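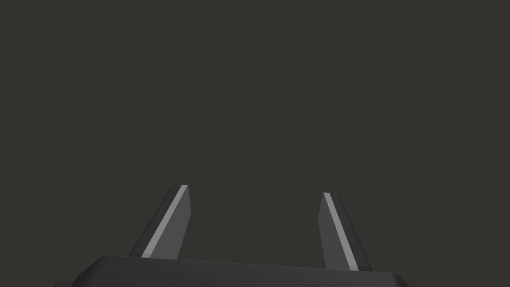 # A Morning at the Robot Open Day

Once a year, in July, the Saarinen workshop in Clamside opens its doors to visitors. Children can come with their families or with a school group. The doors open at 9 in the morning, and the last visitors go home after lunch.

If you are going this year, or if you only want to know what goes on inside, read on.

## What is a gripper?

A robot arm needs a way to hold things. The part at the end that does the holding is called a gripper. You can think of it as the robot's hand, but it is much simpler than yours.

Your hand has five fingers, and each one bends in several places. Many grippers have only 2 fingers, and those fingers don't bend at all. The gripper at the top of this page is that kind. Its fingers are long and flat, and they get narrower toward the tips. The wide black part they come out of is the base, also called the palm.

The fingers are open and there is nothing between them. A gripper has to be open before it can pick something up, just as you have to open your hand before you can take hold of a cup.

This kind is called a parallel-jaw gripper. "Jaw" is another word for finger here. "Parallel" means that when the jaws open and close, they slide straight toward each other or straight apart. They don't swing like the blades of a pair of scissors.

## The robot on the screen

The gripper in the picture is not made of metal or plastic. It was drawn by a computer. This is called a simulation, and it is the first thing visitors see at the open day, on a big screen near the door.

A simulation is a pretend world with rules. The people who build it tell the computer how heavy things are, how slippery they are, and how fast the robot can move. Then the robot on the screen can try a job, and the computer works out what would happen.

A pretend world can be very plain. There is no table behind this gripper and no wall, only dark gray. The computer draws what it has been told to draw.

People use simulations for several reasons:

- A robot on a screen can drop an egg and there is nothing to mop up.
- The same job can be tried again and again, day and night.
- If a part has the wrong shape, it can be changed before anyone makes a real one.

The workshop's simulation program is called Jurken. Before the last open day, Jurken ran one job 3137 times. The job was picking up a small block and putting it in a tray. Many of the early tries went wrong. The block slipped out, or the fingers closed too soon and caught nothing but air.

## The real arm

After the screen, visitors walk through to the next room to see a real robot arm. It is called Monusmont, and it stands behind a clear wall. You must stay on your side of the wall while it is moving, and so must the grown-ups.

Monusmont does the block job too. It lifts each block from a belt and sets it in a tray with 23 spaces. When the tray is full, the arm stops and a worker brings an empty one.

The arm moves more slowly on the open day than it does the rest of the year. This gives everyone time to look. Watch the fingers just before they close. They stop for a moment above the block, go straight down, and then come together.

Some jobs are still hard for it. A block has flat sides, so it is easy to hold between two flat fingers. A ball touches each finger in only one small spot and may roll away. A sock is harder still, because it changes shape when it is squeezed.

## Try it yourself

There is a table at the open day where children can be the gripper. You can also do this at home. You will need two wooden rulers, a bowl, and a few small things such as an eraser, a grape, a coin, and a sock.

1. Hold one ruler in each hand, with the ends pointing down.
2. Keep the rulers straight up and down. Do not tip them.
3. Move them together to pinch the eraser.
4. Lift it and put it in the bowl.
5. Do the same with the other things.

The coin will probably give you the most trouble if it is lying flat. Wrap a rubber band around the end of each ruler and try again. Rubber grips better than smooth wood.

## Before you come

About 700 people visit each year, so there may be a line at the door. Wear closed shoes. Leave food and drinks in the hall, where there are hooks for coats and a shelf for bags.

Questions are welcome at every stop. If you think of one on the way home, write it down and mail it to the workshop.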